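Recording basket pick-ups for the shop floor set

Before you start, set the collection software to the Mundis profile and check that the arm has been homed. A full batch is 43 episodes. Most operators need a break after 21, so the recorder pauses there by default.

1. Place the basket on the open floor in front of the shelving, with the rim clear of anything the arm could knock. Turn it a little between episodes. The learner does badly if every example begins from the same angle.

2. Start the recording, wait for the tone, then bring the arm down slowly. Do not correct the basket by hand once the tone has sounded.

3. Take the rim between the two fingers. The handles swing, and Goossens advises against using them for this task.

4. Lift until the whole basket is off the floor and hold it still for four seconds. Some tilt is fine. Keep the open top facing up — a basket that tips right over belongs in the failures folder.

5. Lower it, open the fingers and back away before you stop the recording. Episodes that end with the fingers still closed are rejected at upload.

6. Label the episode straight away. Use "rim, near side" or "rim, far side" for the grip, and add "slip" if the basket moved in the fingers. Keep the slips. The Stostenov model was trained without any and would not try again after a bad grip.

After every seventh episode, play one back at normal speed and check that the fingers stay in view during the hold. If they don't, stop and tell whoever set up the camera. Moving it yourself means the batch has to be split.

Batches go to the Tallov server at the end of the shift. A lift during the hold in step 4 looks like this: 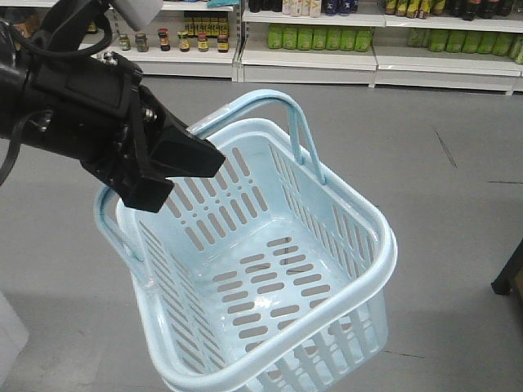 Comment from basketcase_tl: We followed this in May and had a lot of episodes rejected at step 5. The recorder needs a short gap after the fingers open, so count to two before you press stop. Also, does a slip during lowering get the same label as one during the lift? We've been marking both as "slip" and I'd like to know before we upload the next batch.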